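My grandmother's wardrobe came up 70 stairs to my apartment in July, and I've been a little obsessed with old wood ever since (sorry, friends!).
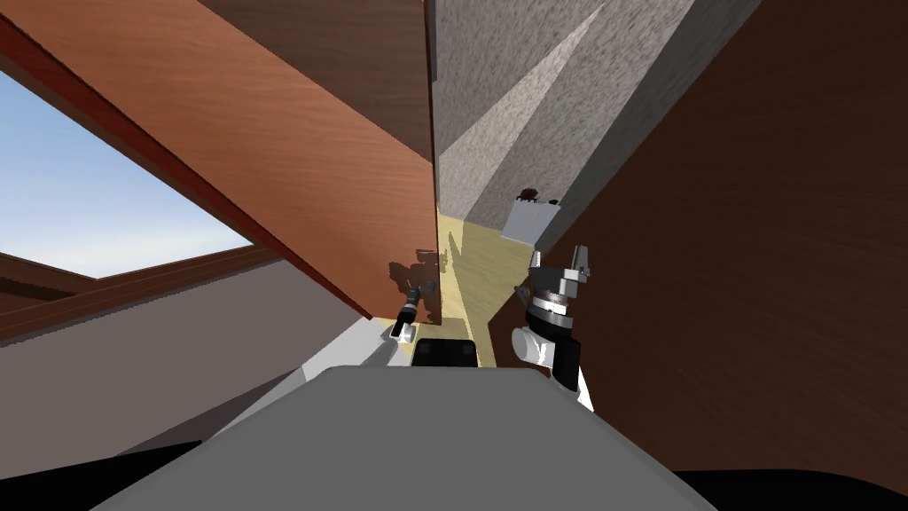 Wax or oil?

I wanted shine, so I bought wax. Then I read 3 old furniture manuals, all of which disagreed, and I ended up oiling one shelf just to see – and oh, the smell!

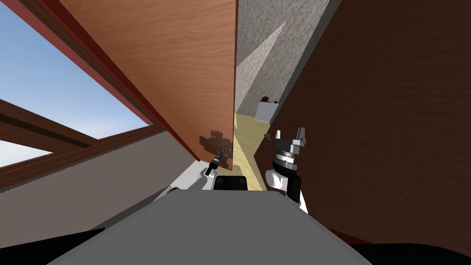

Kamlesh Tyagi told me wax is fine so long as you put on far less than you think, then walk away till morning. I used half the tin.

My drawers still stick. A candle stub rubbed along the runners helps, and Gifty Ayaaba swears by plain soap, so that's next weekend's job.
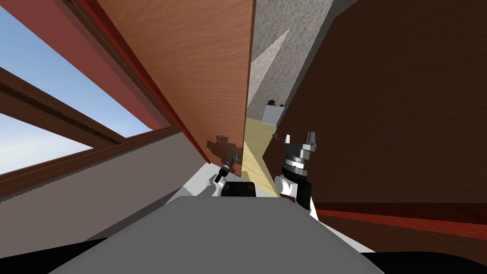

Warm wood grain by a window, under a blue sky.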